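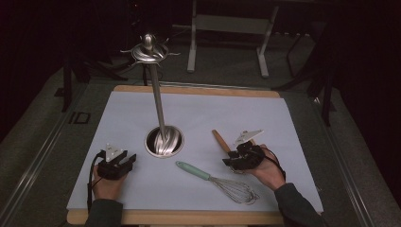 Utensil stand task, both hand-held grippers, whisk on the paper.

Ticket 504, project Parkano
Opened by: Fadwa Cherkaoui
Assigned to: Moataz El Khatib
Date: 24 Aug 2024

Symptom: policy trained on 300 demos closes early on shiny utensils. Wrist-only model fails 3 of 10 rollouts; wrist plus head view fails none.

Checked the time offset between streams — within one sample. Retrained with the same seed, same result. Gripper width labels match the raw log.

Suspect the wrist view. Glare and blur on metal make the rim hard to localize during fast approaches.

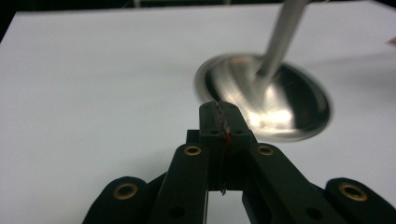
Does slowing the demos fix the early close?
Only partly; the slow subset still fails on metal, so we keep the head view as an input.

Next: rerun with shorter exposure on the wrist stream, head view off. Ticket stays open until the Darkstead split is scored.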